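**July 21, 2019**

### The box drawer is full again

Every household in Marovbridge has a drawer, shelf or suspicious gap behind the sofa where nice boxes go to wait. They're too sturdy for recycling and too pretty to hold batteries. Ours has been growing for years, and it finally won't close.

So the August swap at Ifans Hall will be a box swap. Bring a gift box in decent shape, put a few small things inside, and take home somebody else's. Think trinkets, ribbon, wrapped candy, the spare candle you keep moving from room to room. Please keep the value under the price of a sandwich. Last time we did a swap without a limit, one person went home with a bread machine and another with a single coaster, and we still hear about it.

A few requests:

- Lids should stay on by themselves. Tape is an admission of defeat.
- Nothing that leaks, melts or needs feeding.
- Take out old gift tags. Finding "To my darling" on a box meant for a neighbor leads to questions.
- Limit is 2 boxes per household. Yes, even yours.

There's table space for 39 boxes, and the Liltosard Lane crowd has a way of turning up early, so plan accordingly. Leave yours on the side table by the coat hooks and pick a number from the bowl. Coffee will be the usual coffee.

If your box is larger than a toaster, it's furniture. Please hold it for the fall sale.

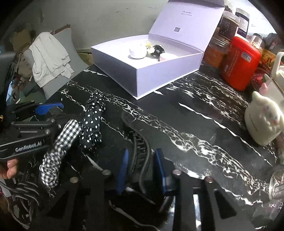
*Lavender gift box, lid up, with a few small things inside.*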